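Workroom notebook, Sunday, October 18, 2026

Came in on my own today to get the Dalisay dress back on track, and I'm so glad I did, it was lovely and quiet and I got far more done than I'd hoped (even with two long tea breaks). Where we stood on Friday: the second toile was pulling across the back just under the shoulder blades, and Shiela Ocampo thought the zip was fighting the lining. She was right, as she usually is! I unpicked the lining from the tape down to the waist, let it relax on the stand for an hour, and the drag lines went almost completely.

I've redrafted the back bodice with 3 mm more at the center back and shortened the lining by 7 mm so it stops creeping out at the hem. Both changes are marked in red on the paper pattern, and I've typed them into the size sheet too, so please work from that and ignore the older one. 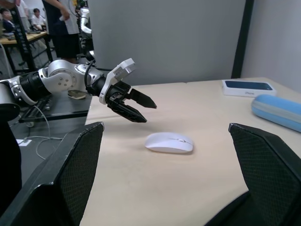
The mouse on the table.

Fabric next. The Putitz crepe is beautiful to handle but it frays if you so much as look at it, so I'd like us to overlock every piece before anything gets pinned. The Batitz satin behaves better and presses flat with a damp cloth, though it does show needle marks, and I managed to leave a nice little row of them near the side seam before I changed to a finer needle. Lesson learned, again.

Sequins: I weighed out what's left of the July order and it comes to 296 grams. The neckline sample used 49 grams, and I'd want to keep the sleeves lighter than that anyway, so we should get through all the trim without reordering. Mylene Aquino, if you read this before Tuesday, could you try the sleeve edge by hand with the doubled thread? Mine came out a bit stiff and I think your tension is kinder than mine.
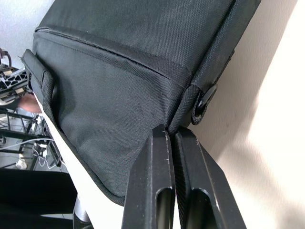
Black bag, zipper and side strap.

Still to do: hem on the stand with the heels the customer will wear, check the cold shoulder opening once the elastic is in, and ring Driltano about the concealed zips, as the last packet was a shade too blue. I've left the toile on the stand with the pins in, so mind your fingers.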